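Print this page | E-mail this page
14 comments | 32 shares

# Vamero: numbered-cube sorting set, plus notes from the people who used to do the sorting

Hi, and welcome to the folder! This README is longer than it needs to be, mostly because I kept adding to it while the renders were running. If you only want the files, skip to "What's in here" and go.

## Why it exists

I work at Boersma, in the kitting room. Kitting means you take small marked parts and put them in the right tray so the next station doesn't have to hunt for them. I've done it for seven years, I'm good at it, and my thumbs hurt. When the company decided to try arms on part of the line, they asked if anyone from the floor wanted to help set up the practice task, and I put my hand up before I really knew what I was agreeing to (there was a lot of typing).

So Vamero is the practice task, built in simulation. We swapped our real parts for little cubes with numbers on them, partly so we could share the set outside the building and partly so that everybody from the Stiltuvton site could follow along without learning our part codes.

## What's in here

- 699 episodes, each one a pick, a place, or a try at one
- 167 of those flagged by hand as "needs a person" (more on that flag below)
- stills from more than one viewpoint
- a plain text log per episode, with the comments left in
- the tray check script, which is ugly but works

Folder names follow the Wasano layout, so if you've used that tool the loader should pick everything up. If it complains about missing notes, that's the empty comment files. Delete them or ignore the warning.

## The job itself

The basic move is the same one I did by hand all those years: pick it up, get it over the tray, put it down the right way up, go back for another.

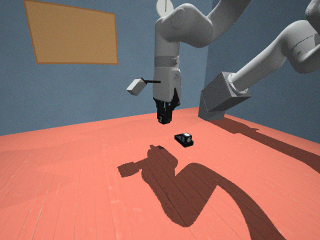
My first question in every planning meeting was where the finished work goes, since that's what people trip over on a real line. The engineers wanted to talk about grip and I wanted to talk about trays. Look at the cube marked 6 sitting in the black tray while the one marked 2 is still up in the gripper, and you've got my whole argument! A person placing that second piece would see there's open space to the left of the first and leave a bit of room for fingers. We had to write that down as a rule for the arm, and it took three drafts before the rule said what my hands already knew. If you're using this set to train anything, please check your placements against what's already in the tray, and don't just score whether the cube landed inside it.

## About the "needs a person" flag

I set most of these flags myself, with help from two others on my shift. We didn't use a formula. We watched the episode and asked whether one of us would have stepped in. Reasons we wrote down most often:

- cube facing a way that makes the number hard to confirm
- grip looks like it would drag a neighbor
- arm hesitates so long you'd walk over anyway
- "I just don't like it" (we kept these, on purpose)

That last one caused an argument. The first plan was to throw them out as noise. I asked to hold on to them until July, and when we went back through them a good share had something real going on that none of us had words for at first. They're in the logs as written, typos and all.

## Reading numbers sideways

If you only try one thing with this data, try the orientation check.
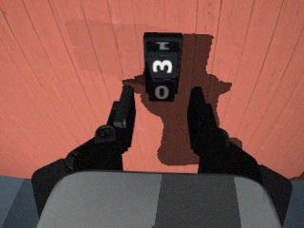

Orientation was the part of the job I'd have called easy, because I've never once thought about it. You turn the piece in your fingers until it reads right and you're done. The arm doesn't get that for free. When the gripper comes in open with a finger on each side, the 3 can be lying on its side with a duller 0 right below it, and now the software has to decide which mark it should care about before it closes. Early on we told it to trust the brightest one. That was okay until we changed the lighting, and then it wasn't okay at all. The rule now is to compare every mark it can make out and ask for help when they don't agree. I'm proud of the asking-for-help part, that was ours from the floor.

## What changed for us

People e-mail me about this more than about the files, so I'm putting it in.

I still kit. I do less of it, and more of my shift goes to looking at a queue of cases the arm sent over. It's easier on the hands and harder on the eyes, and we asked for longer screen breaks and got them after some back and forth. The pay grade question took longer. Reviewing wasn't on the old job sheet, so for a while we were doing it at the old rate, and I'd tell anyone starting something like this to get the new duties written down before the first trial day.

Some folks on my crew wanted nothing to do with it and moved over to packing. That's fair. I miss the chatter at the bench, to be frank, because you can't really gossip while you're clearing a queue. We moved two of the review screens next to each other and that helped a little.

## Known problems

- Shadows are strong in this set. The arm throws a big dark one across the floor, and a few early models got jumpy around it.
- 18 episodes have the log comments in the wrong order. I know which ones, they're listed in the notes file, I just haven't fixed them.
- Everything is rendered, so don't expect real dust, grease or bad labels. Our actual bench has all of these.
- The flags are the opinion of three people who worked the same shift. Another crew would flag differently, and I'd love to see it.

## Using it

Go ahead, for work or school. Please keep the comments together with the episodes if you pass the set on. If you find a mislabeled cube, send me the episode number and what you think it should be, and I'll fix it in the next upload.

Last edited June 2021

Related items

- Vamero tray check script, notes and fixes
- Moving folders over to the Wasano layout
- Boersma kitting room: review screen setup
- Questions from the Stiltuvton site visit
- What we put on the new job sheet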